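Progress report to the operations manager, Ivirton site
Subject: Automated kit packing, second period
June 11, 2020

You asked for a plain account of where the kit packing project stands and what it is doing to the jobs on the floor. I was not in favor of the purchase when it was proposed in March, and you should read what follows with that in mind. I have tried to keep what we know apart from what the supplier expects.

Status

The first cell is not yet approved for live orders. The Skallex planning software is installed and our product list has been loaded into it. Nakajima, who are doing the integration, have delivered the simulation of the packing table and most of the pick routines that go with it. The physical cell is on order. Nothing has been packed for a customer by a robot, and the packing numbers in the monthly sheet are still entirely the work of people.

All development in this period was done in simulation. We ran 2741 simulated picks across the stationery and snack lines. I am not giving you a single success rate for them, although Nakajima supplied one in their own summary. Their figure counts a pick as good when the item leaves the table. Our packers count it as good when the item is in the right kit, the right way up, with nothing bent. Until both sides use the same definition I would ask that no percentage be quoted upstairs.

The stationery line was chosen first on the grounds that it would be easy. A cup and a marker look like the simplest order we have.

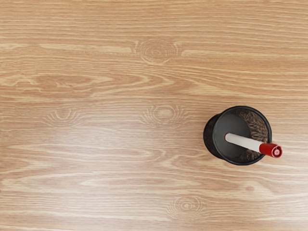
Our packers disagreed with that choice from the beginning, and I now think they were right. They handle a set like this in one movement and correct themselves without noticing. The routine needs the approach, the grip and the release each worked out, and a change in how an item happens to rest can mean working them out again. Nakajima spent most of the period on this one line. The plan had allowed them far less.

What has changed for the staff

Less than the original proposal claimed, and some of it in the wrong direction. There are 38 people on the packing floor over two shifts. No hours have been cut and no post has been removed. Three packers were moved to support the project, where they review simulated runs and write down what a person would have done differently. They were told this would take a morning a week. It has taken a good deal more, and the rest of the floor has been covering for them at the packing benches.

The review work itself is useful. It is also tiring in a way the benches are not, and none of the three asked for it. Their pay grade has not been looked at. If we are going to depend on what they know, I think that should be settled before the cell arrives and not as a favor afterward.

People on both shifts have asked me whether their jobs are safe. I have told them what I was told, that the cell is meant to take the repetitive kits and leave the mixed ones to them. Several pointed out that the repetitive kits are how they make their hourly target, and that a day of nothing but mixed kits would look like poor performance on paper. I had no answer for them. The targets have to be rewritten if the work is split this way, and that job has no owner at present.

Mixed orders

The proposal says the same cell will move on to mixed orders soon after it starts up. I would treat that date with caution.

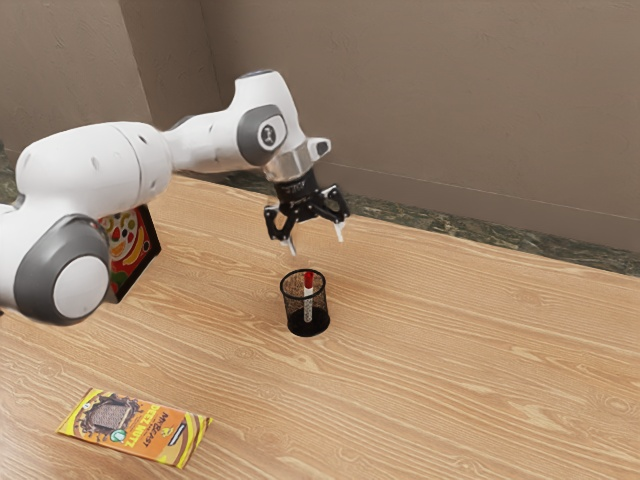
Mixed orders are where most of our complaints come from, and the supplier's schedule gives them 5 working days of testing. The items in one kit have very little in common. A soft-looking question such as how to lay out the table matters a lot here: with a flat snack package lying at an angle in the foreground, a fruit-printed box standing on edge partly behind the arm, and the mesh holder with its marker out in the middle, each item needs its own approach. Two of our reviewers also asked how a packet would be picked up without crushing what is inside. Nakajima say the grip force can be tuned per item. I believe them, but the simulation has no model of a crushed snack, so it cannot settle the point.

Joseck, our packaging supplier, has offered to provide stiffer inner trays that would hold items in fixed positions. That would help the robot. It would also add cost to every kit, including the ones packed by hand, and that cost is not in the savings estimate you were shown.

Spending

We are within budget on software and integration. Staff time is the exception - the hours of the three reviewers are being charged to the packing floor and so do not show up in the project at all. I would like them moved to the project code from the start of the next period.

Requests for the next period

A shared definition of a good pick, agreed in writing with Nakajima and with the packers present.

A decision on grade and hours for the three reviewers.

A named owner for the new hourly targets.

A trial with real packets and real boxes before any date for mixed orders is given to customers.

I have no objection to taking delivery of the cell as planned. I do object to announcing it on the floor as a finished thing, and would like to see the wording of any notice before it goes up.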